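Search posts, people, tags

Areti Karagiannis
Trying the Skolladow gripper kit, day 2. Mounting took 16 minutes with the printed guide. Ribbed finger pads come fitted. 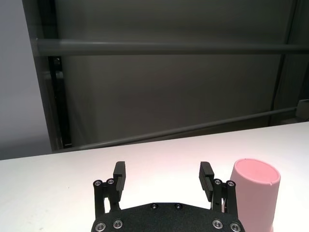
Fingers open, pink cup upright at the right.

The kit is $90 a month from Vundden, cables included. Setup help is extra. Anselmo Villanueva asked about spare pads: they ship in about 13 days.

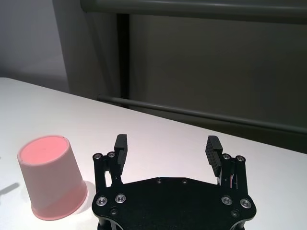 Same kit, cup upside down at the left.

I'd rent it again. The guide needs a better page on wiring.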